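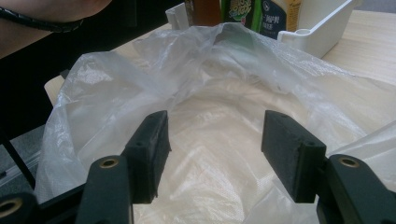 Figure 3. A translucent white plastic bag, open on a table.

4.2 The bag of bags

Every household in the sample kept plastic bags inside another plastic bag. We had not planned to study this. The interview guide, drafted by Afridi and Torres, asked only about recycling habits, and respondents answered it dutifully for several minutes before somebody opened a cupboard.

Across 29 kitchens we logged 2,047 bags, of which 13 had been used a second time during the month of the diary. The remainder were described as "handy". Asked what for, one respondent in Diment named wet bathers, paint brushes and "if someone needs a bag", then gave the interviewer a bag.

Large translucent bags (Figure 3) had a higher standing than small coloured ones. They were folded, sometimes into triangles, and their use by other members of the household could require permission. Bastos (this volume) treats such folding as thrift. We are less sure - two respondents in Barreto had bought new bin liners so as not to use up the old bags, and neither saw any difficulty with that.

Disposal was rare and tended to follow a house move or a death. Storage is taken up again in Section 5, along with takeaway containers and their missing lids.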